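Plitura: transcripciones de cuadernos de plisado y costura

Léeme, versión de octubre

Hola. Si has llegado hasta este archivo es porque te has descargado Plitura o porque alguien te ha pasado la carpeta entera en un lápiz de memoria, que también me consta que pasa. Soy Lourenço Salgado, coso desde hace muchos años y transcribo cuadernos viejos desde hace bastantes menos. Voy a contar qué contiene el conjunto, cómo está ordenado y con qué te vas a pelear cuando lo abras. Lo he escrito de un tirón y lo he ido remendando, así que perdona los saltos.

Qué hay dentro

Plitura son 215 fichas de plisado sacadas de 2 cuadernos manuscritos de taller. Al primero lo llamo Mirard, que es el nombre que lleva escrito a pluma en la guarda, y al segundo Oris, por la etiqueta pegada en el lomo. No sé si eran personas, casas de costura o el nombre de la papelería. He preguntado a todo el que se ha dejado y sigo igual, de modo que te pido que no escribas por ahí «la modista Mirard» como si la conociéramos.

Cada ficha recoge un plisado: tablas, tablas encontradas, acordeón, plisado soleil, lorzas, nido de abeja y unos cuantos que no he sabido clasificar y que están en el grupo «otros» (ya llegaré a eso). De cada uno se da el nombre que usa el cuaderno, las medidas, el tejido cuando lo dice, las instrucciones copiadas palabra por palabra y mi versión en castellano de hoy.

Las dos versiones van en campos separados. Esto me importa mucho. En la primera entrega las mezclé, corregía la ortografía sobre la marcha y cuando quise volver atrás ya no sabía qué era del cuaderno y qué era mío. Tuve que empezar otra vez desde la primera página, con un humor que mejor no describo.

Cómo está organizado

La carpeta principal trae un archivo de texto por ficha y una tabla general que las resume todas. El nombre de cada archivo empieza por M o por O según el cuaderno, sigue el número de página y acaba con una letra si en la misma página hay más de un plisado. Mirard tiene páginas en las que se apretujan varios, escritos incluso en los márgenes y del revés; Oris es mucho más limpio y casi siempre dedica una hoja a cada cosa.

Los campos de la tabla son estos:

codigo: el identificador de la ficha, igual que el nombre del archivo.
nombre_original: tal como aparece, con sus faltas y sus mayúsculas caprichosas.
familia: el grupo en el que lo he metido yo. Es discutible y se puede discutir.
fondo: la profundidad del pliegue, en centímetros.
vista: lo que queda a la vista de cada pliegue, también en centímetros.
tejido: vacío si el cuaderno no lo menciona. No he rellenado nada a ojo.
texto: la transcripción literal.
version: mi redacción moderna.
dudas: lo que no he podido leer o no he entendido.
probado: sí o no, según haya cosido yo una muestra.

El campo de dudas es el que más uso yo mismo, y te recomiendo mirarlo antes de cortar tela. Si pone «cifra borrosa», es que la cifra está borrosa y la que ves es mi mejor lectura. Con un acordeón de fondo pequeño, confundir un 1 con un 7 te arruina la falda entera, y el cuaderno Mirard tiene unos sietes que son para denunciarlos.
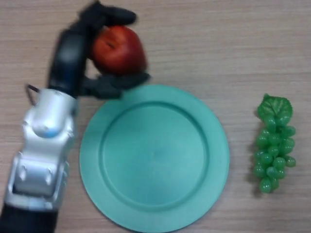

Sobre las medidas tengo que extenderme un poco más. Oris trabaja en centímetros y no da problemas. Mirard mezcla centímetros con dedos y con una cosa que llama «puntas», y hay páginas en las que cambia de sistema a mitad de la frase. Los dedos los he dejado en el texto literal y en la tabla he puesto la conversión solo donde el propio cuaderno da la equivalencia en otra página. Donde no la da, el campo queda vacío. Sé que es un fastidio, pero prefiero el hueco a inventarme un número que luego alguien copia en un patrón y acaba circulando como si fuera auténtico.

Las puntas siguen siendo un misterio. Mi teoría es que son las marcas de un cartón de plisar, de esos que se doblaban con la tela dentro, y que el número dice cuántas se saltan entre pliegue y pliegue. Con esa lectura me han salido bien varias muestras en algodón y una desastrosa en crepé (aunque al crepé le echo yo buena parte de la culpa). Si tienes una idea mejor, escríbeme, por favor. ¡Llevo mucho tiempo dándole vueltas a esto!

Cómo he transcrito

Todo a mano y sin prisa, con lupa y una lámpara de mesa. Probé un programa de reconocimiento de letra y me devolvió la palabra «jabalí» donde decía «jaretón», así que lo dejé correr. Primero copiaba la página entera, la dejaba reposar y a los pocos días la volvía a leer sin mirar mi copia. Cuando las dos lecturas coincidían, la daba por buena. Cuando no, iba al campo de dudas.

Las convenciones son pocas:

Corchetes para lo que añado yo, casi siempre letras comidas por la encuadernación.
Tres puntos entre corchetes para lo ilegible.
Una interrogación pegada a la palabra cuando la leo pero no me la creo.
Las tachaduras se conservan entre barras. En Oris hay correcciones muy útiles y da gusto ver cómo cambia de idea con el planchado.

No he modernizado los nombres. «Plisé», «plissé» y «plizé» aparecen los tres, a veces en la misma página, y los tres están como están. Si buscas en la tabla, busca por familia y no por nombre, o te vas a dejar fichas fuera.

Las muestras cosidas

De las 215 fichas he cosido y planchado 80. Están marcadas en el campo probado, y cada una lleva al final del archivo una nota con la tela que usé, el hilo, la temperatura de la plancha y si repetiría. Lo de «si repetiría» es puro capricho mío, pero me han dicho que es lo primero que lee la gente.

Casi todas van en batista de algodón porque es lo que tenía en casa, un rollo largo que compré en la liquidación de Parry, el almacén de telas, y que no se acaba nunca. Eso quiere decir que mis notas sirven para la batista y poco más. Un plisado que en batista queda marcado como un folio doblado, en lana fría puede necesitar otro fondo completamente distinto, y en poliéster directamente otra plancha y otra paciencia. Si pruebas alguno en otra tela, me encantaría incorporar tu nota con tu nombre.

Una cosa práctica que no está en los cuadernos y que he aprendido quemando retales: hilvana siempre por arriba y por abajo antes de planchar, y no quites los hilvanes hasta que la tela se haya enfriado del todo. Yo los quitaba en caliente, por impaciente, y luego me extrañaba de que las tablas se abrieran. Y otra, ya puestos - el vinagre rebajado con agua, aplicado con un paño, me ayuda a fijar el pliegue en la lana, pero haz antes una prueba en una esquina porque a mí un azul marino se me quedó con un cerco precioso en todo el delantero.

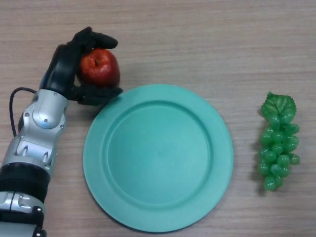 El nido de abeja merece aviso aparte. Los dos cuadernos lo explican y los dos lo explican mal, o al menos de una manera que yo no consigo seguir sin tener delante a quien lo escribió. Mirard se salta la segunda pasada de frunces y Oris la menciona con un «como siempre» que me saca de quicio. En mi versión he reconstruido el paso que falta y lo he puesto entre corchetes, para que se vea que es mío. Funciona, lo he hecho en un canesú de niña y en una bolsita para el pan, pero no puedo asegurar que sea lo que hacían ellas. O ellos.

Cosas que sé que están mal

Hay fichas duplicadas. Oris repite un par de plisados con nombres distintos y he preferido dejar las dos entradas, con un aviso en cada una.

La familia «otros» es un cajón de sastre, y nunca mejor dicho. Dentro hay remates, fruncidos, una receta de almidón y lo que creo que es la lista de la compra de alguien. La lista se queda, le tengo cariño.

En el cuaderno Mirard faltan hojas. Están cortadas con tijera, muy limpias, hacia el final de las tablas encontradas. La numeración salta y los códigos saltan con ella, así que no me escribas para decirme que te falta un archivo (con cariño lo digo, ya me han escrito varias personas).

Las tildes en los nombres de archivo dieron problemas en algún ordenador y las he quitado. Dentro de los textos siguen ahí.

La tabla general está guardada con punto y coma como separador. Si al abrirla te sale todo en una sola columna, cambia esa opción al importar y se arregla.

Para qué sirve y para qué no

Lo hice para coser y para enseñar. En mis clases imprimimos una ficha, la leemos en voz alta con todas sus faltas y luego intentamos hacerla con papel antes de tocar la tela. El papel perdona mucho y además deja ver enseguida si has entendido el fondo o no. También lo usa gente que estudia vocabulario de oficio, y me alegra, aunque ahí yo no sé ayudar.

No sirve para fechar prendas. Los cuadernos no llevan fecha, y las pistas que he encontrado (un precio, la marca de un papel) se contradicen. Tampoco es un curso de costura: da por sabido casi todo, igual que lo daban por sabido quienes escribieron las páginas.

Permisos

Puedes copiar, imprimir, recortar y repartir las fichas, también en clases de pago. Solo te pido que conserves el código de cada una, para que cualquiera pueda volver al texto literal, y que no borres el campo de dudas. Si publicas un patrón a partir de una ficha, di que viene de Plitura y mándame una foto de la falda, que me hace ilusión.

Pendiente

Me queda revisar las lorzas de Oris, coser más muestras en lana y añadir un glosario, que ya tengo empezado y que se ha quedado atascado en la palabra «puntas», cómo no. También quiero dibujar los esquemas de doblado de las tablas encontradas, con flechas, porque explicarlas solo con palabras es un suplicio para quien las escribe y para quien las lee.

Las correcciones me las puedes mandar por correo, con el código de la ficha en el asunto. Contesto a todo, normalmente por la noche y a veces con bastante retraso.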